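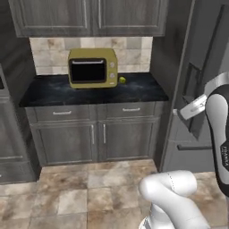
Ferkitz opens up the upkeep routine behind its simulated kitchen cell

For release: March

Ferkitz has published the full set-up and upkeep guide for Stenus, the simulated kitchen cell its team uses every working day to try out arm movements on ordinary household jobs. The guide is free to read and free to copy, and it covers the parts of the work that usually stay in one person's notebook: how the arm is placed, how the gripper is checked, what gets reset between runs and what to do when a cupboard door swings through a worktop.

Stenus is a rendered room with a Franka arm in it. The kitchen has a dark stone worktop, grey cupboards and drawers with bar handles, a tall fridge and a toaster oven with two round knobs. It is a small space to work in, and we have grown very fond of it. Almost everything an arm finds hard about a real kitchen turns up somewhere between that fridge and that oven.

People often assume that a simulated cell needs no looking after. There is no grease and there are no cables to wear through, so surely it can be left alone? We thought much the same when we built the first version. Then a small update to the contact settings left the gripper fingers closing slightly out of step, and we spent the best part of a fortnight blaming the wrong thing. Stenus has had a proper maintenance routine ever since, and the guide sets it out from start to finish.

The morning check

The cell is started at 7.30 each morning and put through 16 short checks before anyone else can use it. The arm goes to its home pose and holds there. Each joint is moved on its own, slowly, to both ends of its allowed range. The gripper opens fully, closes on nothing, then closes on a test block and lifts it. After that come the fittings: every drawer is pulled and pushed back, every door is opened and shut, and the knobs on the oven are turned both ways.

If a check fails, the cell stays closed until the fault has been found. Whoever is on duty writes down what they saw before they change any setting. That one habit has saved us more time than any piece of software!

Placing the base

The longest chapter deals with where the arm stands. Move the base a little too close to the cupboards and the elbow folds up before the fingers can get to a drawer handle. Too far back, and the fridge is fine but the back of the worktop is out of reach. The guide gives our method for settling on a spot, which starts with the furthest handle and works inwards, and it includes the positions we tried and dropped. We would have loved to read a list like that when we were starting out.

Small objects get a chapter as well. Round fruit is a favourite of ours. It rolls, it slips out of a pinch grip, and if its starting height is set a hair too low it will leap off the worktop the moment the clock starts. The fix is simple (raise it slightly, let it settle, save the settled position) and is written out step by step.

Repairs and the fault log

Published alongside the guide is the cell's fault log, with 734 entries covering joints, fingers, hinges, handles, lighting and timing. Each entry says what went wrong, what was tried and which change cured it. A few are still marked open. We have left those in, and we would be delighted to hear from anyone who recognises them.

The log was tidied with help from Koutsoukos, which runs a similar cell and tested every repair on its own copy. Its team also wrote the section on hinges, easily the clearest account of a sticking door that we have come across. Before release, the finished set-up was left to run 2000 resets in a row, with the full morning check repeated at the end.

Getting hold of it

The guide, the log and the check scripts can be downloaded from the Ferkitz website now. A printed edition of the guide will follow through Cekton, spiral bound so that it lies flat beside a keyboard. Corrections are welcome from anybody and will be added to the online version at the end of each month.

Notes to editors

Ferkitz builds and maintains simulated work cells for robot arms. Stenus is its kitchen cell. Please quote reference 2813 in all enquiries about this release.

ENDS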